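Search this site... Go

Filed under: Opinion, Robots & Automation, Shop Talk

Stop hiding the bad demonstrations

17 April 2019

By Mawar Tjoa

Writing this fast, between two teleop shifts, so forgive the state of it.

Argument from Monday's call, which I lost, and which I'm going to have again in public where I can't be muted. The question was what to do with the messy demonstrations. The ones where the person driving the arm overshoots, stops, backs off, thinks, comes in again from the other side. Fergal Kavanagh wants them gone. Filter them out, keep the clean ones, train on the clean ones. Most people on the call agreed with him. Most people in the field agree with him, I think, going by what gets shown in talks.

I think it's a mistake. I think it's a mistake that comes from embarrassment more than from engineering.

Some background for the ones who don't do this all day. There are two usual ways to show an arm a job. You grab it and move it yourself, joints gone soft, like walking a tired kid to bed. Or you drive it remotely with a controller and a screen, and everything it does while you drive gets logged. Either way you end up with a pile of recordings and the hope that something sensible can be learned from the pile. At Ketomer we do both. Cabinet doors and drawers mostly, this year. Doors are my whole life right now.

In January we had 854 door episodes, all driven by hand in the simulator. Fergal's filter went through them and kept 600. The filter was simple enough – too long, gone. Gripper reverses direction more than a certain number of times, gone. Finger touches the door anywhere but the handle, gone. And the ones it kept were lovely to watch. Smooth approach, close, pull, done. You could put them in a brochure.

The policy trained on those was lovely too, right up until it was a finger's width off. Then it had no idea. It would close on nothing and pull nothing, very smoothly, with great confidence, and then finish the motion as if a door had opened. Of course it did. It had never in its life seen what a person does when the gripper is in the wrong place. We had thrown all of that away. On purpose. With a script.

People who work on this know the problem and have names for it, and there are papers, and I'm not claiming to have discovered anything. The robot drifts off the path it was shown, and off the path there's no data. Fine. Known. What bugs me is that we know it and still delete the only recordings where somebody drifted off the path and came back! Then we pay for extra data to cover the gap we just cut.

Fergal's side, because he will read this. He says a bad demo teaches bad habits. If a third of your operators poke the door panel before finding the handle, the robot will learn to poke the panel. He's right. I've seen it. We had one operator in Dunmore who always tapped the handle twice before closing on it, some kind of nervous thing left over from a sticky trigger on an old controller, and sure enough the policy learned to tap. Tap tap, grip. It was funny for a day.

So no, I don't want everything shoveled in. I want the mistake kept and marked as a mistake. That's different from keeping it quietly and hoping. Somebody has to sit there and say: from this point to this point she was lost, from this point on she was fixing it. Train on the fixing. Leave the getting lost out of it or weight it down to nothing, I don't care which, we can fight about that some other time. Boring work. An afternoon to mark 64 of them, which I know since I did it, with a cold.

And that small pile helped. I'm not going to put a graph here, it was one run on one kind of door and I'd be annoyed at anybody else who waved a graph from one run. But it started backing off and trying again. First time I saw that I made somebody come over and look.

Other thing Fergal says, and it's a better objection. Who's driving? A bad demo from a good operator has a recovery in it. A bad demo from somebody who started that morning might just be bad from end to end. True. Also an argument for training operators properly, which we don't, which hardly anyone does. We hand them the controller, give them twenty minutes, and then grade them on how many episodes they finish. 200 a week was the target at Arkville when I was there. Guess what you get at 200 a week. You get people who hit the reset key the second anything looks off. Bad approach, reset. Slipped, reset. The recovery never gets recorded at all, filter or no filter, because the quota taught them that recovering is a waste of their time.

I was one of those people. I was good at it. I had a very fast reset thumb.

So the filter is really the second place this goes wrong. The first place is the chair. If you want the data, you have to tell the person in the chair that you want it, and then you have to not punish them in the spreadsheet for giving it to you. A long ugly episode that ends with the door open should count for more than a short pretty one. Pay it that way if you pay by the episode. I know how that sounds to a manager. I've had the meeting.

And driving remotely is hard, which gets forgotten by whoever hasn't done it lately. Your depth sense is gone. You're looking at a door from underneath at some silly angle, or past your own fingers, and you can't tell if the handle is near or far until you bump it. In the simulator it's worse, no sound, no feel, nothing pushes back on your hand. The panel goes by and you're steering on shadows and guesswork. When a new person takes three goes to reach a handle slot, that's what the job looks like. That is the normal case! The one-shot clean approach is the odd one, or else it's somebody's fortieth try at the same door and they've learned the door by heart, which is a different skill and not one I want copied.

Hand guiding hides this. You walk the arm over with your own two eyes on the handle and naturally it's clean, you could see. Then the arm has to do it with whatever its camera gives it. I've come around to thinking that's the weakest thing about hand guiding, for our kind of job anyway. The person knew things the robot won't. Your tidy demonstration is tidy because of information that isn't in the recording. With remote driving at least you're sharing the bad view, if whoever set up the station was strict about it. At Tarell they weren't – they gave operators an extra overview window for comfort, and everyone drove off the overview, and the recordings were full of confident moves that made no sense from the gripper's side. Took them weeks to figure out why.

I'd ban the overview window. Operators hate me for this one. Sorry. Drive with what the robot's got, get lost like the robot will get lost, find your way back, and let us keep that part.

What would change my mind: somebody showing me the clean set beating the marked messy set on doors neither one has seen, handles in different places, with the gripper started off in a random spot insted of the nice spot. Fergal has the 600. I've got the leftovers. Same training budget for each. Loser marks the next batch by hand.

He hasn't said yes yet. He also hasn't said no, and he did ask me which folder the rejects were in, so I'm taking that as a maybe. They're in the one called trash_do_not_delete. They've been there since winter and I had to ask twice for the disk space.

Shift starts in five. If you run a teleop floor and you log resets, go look at how many happen in the last second before contact. Then ask the people in the chairs what they were seeing right then. Ask nicley, they think they're in trouble.

Related

Soft joints, sore wrists: a month of hand guiding
Paying by the episode and what it does to your data
Why our drawer policy only likes left-hand drawers
Letters: in defense of the overview window

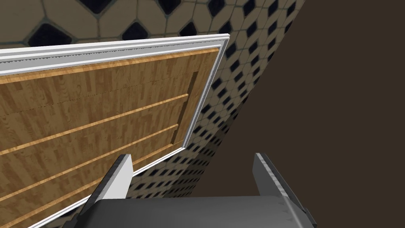 Gripper under a cabinet door in the simulator, handle slot over toward the right side of the panel.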